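Citska Raumhandbuch — Abschnitt 2: Jalousien, Wand und Fliesenboden

Ausgabe August, gültig für die Räume im Haus Dronthorpe 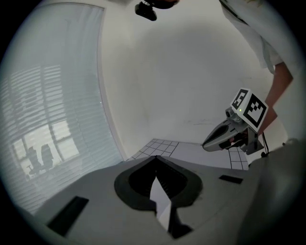 Redaktion Lozano
Technische Dokumentation, Hausbetrieb Dronthorpe

2.1 Vor dem Einrichten

Der Abschnitt gilt für Räume mit waagerechten Jalousien und gefliestem Boden. Halten Sie Handfeger, Staubwedel, zwei Mikrofasertücher und einen Eimer bereit. Das Pflegeset Gukmont (Bestellnummer 1352) enthält alles außer dem Eimer.

2.2 Jalousien einstellen

1. Jalousie ganz herablassen.
2. Lamellen waagerecht stellen und von oben nach unten trocken abstauben.
3. Lamellen schließen und die Vorderseite noch einmal abwischen.
4. Gewünschten Lichteinfall einstellen. Für Arbeiten am Nachmittag bleibt die Jalousie unten.

Hinweis: Lamellen nie gegen den Widerstand drehen. Klemmt die Mechanik, Jalousie in ihrer Stellung belassen und den Hausbetrieb anrufen — Durchwahl 16.

2.3 Weiße Wände

1. Schrammen oberhalb des Bodens zuerst mit einem trockenen Tuch abreiben.
2. Bleibt eine Spur, das Tuch leicht anfeuchten und ohne Druck nachwischen.
3. Möbel mit 100 mm Abstand zur Wand aufstellen.

Vorsicht: Keine Scheuermittel verwenden. Sie hinterlassen auf der weißen Farbe glänzende Stellen, die nur durch Überstreichen verschwinden.

2.4 Fliesenboden

1. Boden fegen, auch entlang der Wand.
2. Feucht wischen, an der Fensterseite beginnen.
3. Dunkle Fugen bei Bedarf mit der weichen Bürste nacharbeiten, dann mit klarem Wasser abwischen.
4. Raum erst wieder betreten, wenn die Fliesen trocken sind.

Vorsicht: Rutschgefahr auf nassen Fliesen. Warnschild an der Tür aufstellen.

Schäden an Fugen oder Fliesen im Raumblatt eintragen. Das Einstellen der Heizung steht in Abschnitt 3.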